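Old office towers: who else still likes taking these apart?

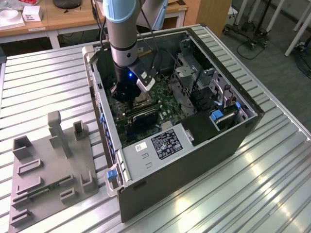

Anyway, I've got the bug properly now and I blame every one of you in the "rescued from the skip" thread. I used to think of desktop towers as boxes you shoved under a desk and kicked by accident. Then I laid one on its side, took the panel off and lost a whole evening to it!

What gets me is how much thought has gone into the ordinary business ones. Blue means "you can touch this". Blue latches down the expansion slot side, blue tabs on the drive bracket, a blue release in the corner. Once you've spotted the pattern you hardly need a manual. And a carry handle built into the case! My posh home-built machine has tinted glass and no handle anywhere.

So, a few things I'd love to hear about:

What do you take out first? I go for the drives, then any cards, then the cooler, and leave the power supply until last.

Does everyone work with the case flat on its side? I can't do it upright any more, my wrists complain.

And is it worth changing the thermal paste on a machine that's only going to do homework and the odd video call?

Nandi Botha

wian_nkuna wrote:

Welcome to the club, there is no way out. I've done 14 of these since January, mostly for my sister's school, and I still get a little thrill when the side panel comes off and it's tidy inside.

Flat on its side, always. Gravity is your friend when you're lowering a cooler back onto a board. I did one upright when I was starting out and the cooler slid across the paste like butter on a hot pan. Spent ages with cotton buds.

Power supply last is fine. I do it first if it's sitting across the bottom and I want room for my hands, but that's taste more than anything.

Paste: yes, change it. Five minutes' work and a pea-sized blob.

sieglinde_b wrote:

I'm going to disagree with Wian on the paste, in a friendly way. If the machine runs at a sensible temperature, leave the cooler alone. Every time you lift it you risk dragging the processor out with it on the older sockets, and bent pins are a miserable thing to find on a nice evening. Look at the temperatures first, under load, with the lid on. Then decide.

I've had machines come in with eight years on the same paste and they were perfectly happy. I've also had one with three layers of the stuff, put on by somebody keen, and it was cooking itself.

Agree about the coloured latches though. Lovely idea. I wish my washing machine had them.

wian_nkuna wrote:

Fair point about older sockets. Warm it up first, give it a small twist, then lift. Never straight up. I should have said that.

Still changing the paste though :)

sieglinde_b wrote:

I know you are. I've seen your shopping basket.

elmarie_e wrote:

Ooh, lovely thread. Can I talk about drive cages? Nobody ever wants to talk about drive cages.

The kind with a plastic bracket that you pinch and slide is one of my favourite bits of any computer. No screws to drop! You squeeze the tabs, it bends just enough, and the drive comes away. They do go brittle with age, so if one feels stiff don't force it. Let the case come up to room temperature if it's been in the garage. I snapped two in one morning last winter by being impatient and had to make do with tape until I found spares in the donor box at Hestadance (that's our repair evening, in the old dance hall, before anybody asks about the name).

If you're putting an SSD in where a big drive used to be, you'll want an adaptor so it doesn't rattle. A printed one is fine. So is a folded bit of stiff card if you're desperate, but keep it away from anything warm, and please come back and do it properly.

Nandi Botha wrote:

Elmarie, I would read a whole thread about drive cages.

Good to know about the cold. My "workshop" is a lean-to, so everything in there lives at the temperature of the garden.

Sieglinde, how do you check temperatures if the thing has no drive in it yet? Boot from a stick?

sieglinde_b wrote:

Yes, a live system on a USB stick. Any of the common ones will do. Let it sit at the desktop for a bit, then give it something heavy to chew on and watch the readings. If it climbs and levels off, all is well. If it climbs and keeps climbing, or the fan starts howling straight away, go and get Wian's cotton buds.

Do blow the dust out beforehand or you'll be testing the fluff. Hold the fan still with a finger while you do it.

ntombi_s wrote:

Bit of a different view from me. I love this hobby, but I do think people spend too long on the inside and forget the boring checks. Before I unscrew anything I do these:

- plug it in and see if it starts
- try every USB port, front and back
- write down any beeps
- note the model and look up the most memory it'll take
- go and see if there's a password on the setup screen

That last one has caught me out more than once. You clean the thing beautifully, put it all back together, and then you're locked out of the settings by an IT department that packed up years ago. Some can be reset with a jumper, some can't be reset at home at all.

I had a stack from Van der Merwe, the accountants by the station, when they moved offices. More than 40 towers, and we tested before we cleaned. Saved ourselves days. The dead ones went straight to the parts shelf.

wian_nkuna wrote:

The password thing, YES. I have one propping a door open right now for exactly that reason.

Don't agree about testing before you clean, though. If it's full of carpet fluff I'm not putting power through it. Quick look inside and a blow-out first, then plug it in.

ntombi_s wrote:

All right, a peek inside first. I'll give you the peek.

elmarie_e wrote:

A peek and a sniff. You can smell a blown capacitor before you see it.

Nandi Botha wrote:

Adding "sniff" to my list.

What about the power supply itself? Do any of you open them up to clean them, or do you just blow air through? The labels on them always look so stern, with all that tiny print and the safety marks, that I've never dared.

sieglinde_b wrote:

Don't open it. Please. The capacitors inside can hold a charge well after it's been unplugged, and a used supply costs less than a takeaway. Air through the grille, short bursts, from the outside. If it still whines or smells, swap the whole unit.

Watch the connectors when you swap, too. A lot of the office brands use their own plugs on the board, so a normal one off the shelf may not fit. Check before you buy.

wian_nkuna wrote:

No argument from me on this one. Leave it shut.

elmarie_e wrote:

Seconded. And take a photo of where all the cables run before you pull any of them. I use my phone, my husband draws little diagrams, we are both insufferable about it.

ntombi_s wrote:

Anyone got tips for surfaces, by the way? I've been on the kitchen table with a tea towel down and I keep losing screws in the folds. Thinking of getting a proper bench.

wian_nkuna wrote:

A tea towel is the worst of all worlds: static and hiding places. Get a rubber mat with a raised edge. I've got a Virniretti one that came out of a closing-down sale, ugly as anything, with little dished bits for the screws, and I'd run back into a burning house for it.

If you go for a metal-topped bench, don't ever lay a bare board on it with power going. Board in its case is fine.

sieglinde_b wrote:

Egg boxes for the screws. One hollow per stage, working left to right, then you go back the other way when you put it together. Costs nothing and you get the eggs.

Nandi Botha wrote:

Egg boxes it is! We're a big omelette household.

Update: I took everyone's advice and was strict about it. Peek, sniff, dust out, power on, all the USB ports, setup screen (no password, hurray), then the live stick. It climbed a bit and levelled off, so I have left the paste alone. Sorry Wian. An SSD and a second stick of memory are on order, and then it goes to my neighbour's lad, who's starting his exams and has been doing everything on a phone.

I'm off to Zellovville at the end of the month to pick up 5 more from a cousin who was about to take them to the tip. There's a small form factor one among them that I don't recognise at all. Photos of the drive cage to follow, for Elmarie.

elmarie_e wrote:

I'll be refreshing this page until then.

wian_nkuna wrote:

I forgive you for the paste. If the small one has a laptop-style cooler in it, shout before you take it off, the screws have to come out in order and they're numbered in the tiniest print going.

Comments from readers

garden_shed_kev: Read this over breakfast and went straight up to the loft for my old tower. It smells of loft but it starts. Does anybody know if a card that sits right across the middle of the board needs to come out before the memory, or can I work round it?

sieglinde_b: Depends on the case, Kev. If you can get both thumbs on the memory without leaning on the card, leave it in. If not, it comes out.

marmalade_and_solder: Team change-the-paste here. Sorry, Sieglinde.

ntombi_s: Kev, check the little clock battery as well while you're in there. If the date's wrong every time you switch on, that's your culprit. It's a coin cell and takes seconds to swap.

We use cookies to keep you logged in and to remember which threads you've read. By carrying on you agree to this. Change your cookie settings at any time.

Get the best threads by email once a month. Enter your address to sign up.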